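Plastic bag

A plastic bag is a thin, flexible container made from plastic film, and I've been a little obsessed with them for years, so this is my page on the subject. 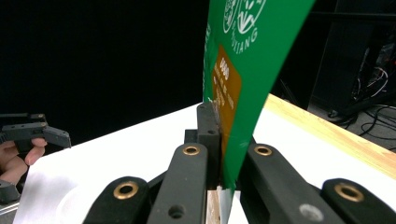

A green plastic packaging bag, twisted into a long strip.

Most of the bags in my kitchen are polyethylene, which comes in two main kinds. High-density film is the crinkly stuff (think grocery bags), and low-density film is softer and stretchier, good for bread and frozen peas. Both start out as little pellets! The pellets get melted and blown up into a huge tube of film, and the tube is then flattened, sealed and cut.

The T-shirt bag with the two handles came out of Sweden in the 1960s, and by the 1980s American supermarkets were handing them out everywhere. Lots of places now ban them or charge for them.

Please don't put bags in your curbside bin unless your town says it takes them, as they wrap around the sorting machines. My friend Floor De Bruijn saves hers in a drawer and has 240 at last count. I have 85, mostly bread bags.

Last updated 06/07/2020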